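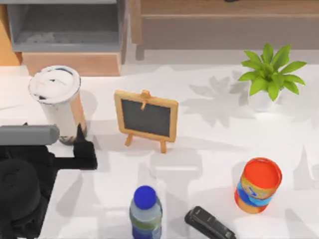
About Vemidico

Who we are

Vemidico helps people get the health care they need at a price they can live with. We're a nonprofit patient advocacy office in Bollumthorpe, and most of what we do is sit down with people and their paperwork: hospital bills, denial letters, pharmacy receipts, the thick envelope from the insurance company that has been on top of the fridge since spring. We open it together, we work out what it says, and then we get on the phone.

Our help is free. You don't have to be a citizen, you don't have to have insurance, and you don't have to live inside the city limits. If you get your care in Bollumthorpe or in one of the small towns along the Liem River, you can come to us.

How we got started

Rostam Shokri spent years in hospital billing before he opened Vemidico. He was good at the job, and it bothered him more every year. He would see an account go to collections for a patient who clearly qualified for financial assistance, and when he looked back through the notes he'd find that the application had never been mailed, or had been mailed in English to a family that read Dari, or had come back missing one pay stub and been closed without a call.

So he started helping people fill out the forms on his own time, first at his kitchen table and later at a borrowed desk in the Stindov Street library. Word got around fast! By October of that first year there was a line most evenings, and the librarians were very kindly pretending not to notice that we had taken over the whole local history section. Two of the people Rostam helped in those early months came back to help him, and both of them still work here.

The name came out of a long evening and a lot of crossed-out ideas. It doesn't stand for anything. We've grown very fond of it.

What we do

Bill review. Bring us any medical bill, even one that's old or already in collections. We ask for the itemized version, check it against your records and your insurance statement, and look for charges that were entered twice, coded wrong, or sent to the wrong plan. A surprising share of bills change once someone asks a question about them.

Financial assistance applications. Nonprofit hospitals have to keep a written financial assistance policy, and many patients who could use it have never heard of it. We keep a binder (a real one, with tabs, very well loved) of the policies and forms for the hospitals our clients use most. We fill out the application with you, copy everything before it goes out, and follow up until there's an answer in writing.

Coverage help. We can walk you through Medicaid, Medicare, the marketplace and job-based plans, and help you compare what you'd pay in a normal year and in a bad one. If you've lost coverage because of a missed renewal notice, please come soon. There is often a short window for fixing it, and we like to be inside that window.

Prescription costs. If you are skipping doses or splitting pills to make a bottle last, tell us. We hear it every day and you won't get a lecture. We'll look at lower-cost options you can take to your doctor or pharmacist, and help you apply for assistance programs where they exist. We aren't clinicians and we don't give medical advice, so any change to your medicine is a decision for you and your prescriber.

Appeals. When a plan says no, you usually have the right to ask again, and then to ask someone outside the plan. We help you gather the records, write the letter and keep track of the deadlines.

Language and getting there

We work in English, Spanish, Dari and Haitian Creole in the office, and we use trained phone interpreters for everything else. We ask families not to bring a child to interpret. Kids are welcome, of course, and there's a shelf of picture books and a bin of trains waiting for them, but a ten-year-old shouldn't have to explain a biopsy bill to her grandmother.

The office is on the ground floor with a ramp at the side entrance. If you can't come to us, we can do nearly everything by phone, and we make home visits to people who are homebound or recovering from surgery. Tell us when you call if you need large print, a quiet room, or a longer appointment.

Why we care so much about who gets billed

Medical debt doesn't land evenly. In our own work we see it again and again: the client who was never told about assistance at the front desk, the neighborhood where everyone has a story about the same collections agency, the worker with two part-time jobs and no coverage from either one. Many of our clients are Black, Latino or recent immigrants, and a lot of them have put off care they needed out of plain fear of the bill.

We take what we learn from individual cases and bring it to the people who can change how things are done. When we noticed that one clinic's assistance form asked for a Social Security number it didn't need, we wrote to the billing manager, met with her twice, and the question came off the form. That was a great day. We had cake.

Clients who want to speak up are part of this work too. Our Liem Project trains patients and family members to talk to hospital boards, local officials and reporters about what they've been through. Each group has 30 places and meets in the evening, with dinner and child care provided. You choose what parts of your story to share, and you can change your mind at any point, including five minutes before you're supposed to stand up.

The team

Rostam is our director and still takes cases himself. There are 4 full-time patient advocates, along with a benefits specialist who knows more about Medicaid spend-down rules than seems possible, and an office manager who answers most of the calls. Our advocates come from billing, social work, home health and, in one case, a long and happy career in restaurant management. Everyone does the same training before they take a first case, and everyone has a second advocate to check their work.

We're always glad to hear from people who might like to join us. We pay our interns, and we don't ask for a college degree for advocate positions. If you've ever argued your own mother's bill down to zero, we'd love to read about it in your cover letter.

How we're paid for

Our money comes from foundation grants, a contract with the county, and gifts from people in the area. We don't take money from hospitals, insurers, drug companies or collections agencies. We don't take a share of what we save a client, either. If a client wants to give something afterward, that's lovely, but nobody here will ask you for it, and it makes no difference to the help you get.

Your privacy

We only contact a hospital or an insurer about you after you've signed a form that says we may. You can cancel that permission whenever you like. We never ask about immigration status unless a particular application calls for it, and if one does, we'll explain what the question is for and talk through your choices before anything is written down. Paper copies go home with you or get shredded.

Your first visit

A first appointment runs an hour. Bring whatever you have: bills, letters, your insurance card, a list of your medicines, recent pay stubs if you can find them. A grocery bag full of unopened mail is completely fine (we own several letter openers and we enjoy using them). If you have nothing at all, come anyway and we'll request copies together.

Before you leave, you'll get a one-page sheet in your language with what we're doing, what you're doing, and the date of our next call. If a collector phones you in the meantime, write down the name and the time and let your advocate know.

Drop-in hours are from 2 p.m. until closing on weekdays, and you can book a morning or evening appointment by phone or at the front desk. Ring the side bell if the main door is locked.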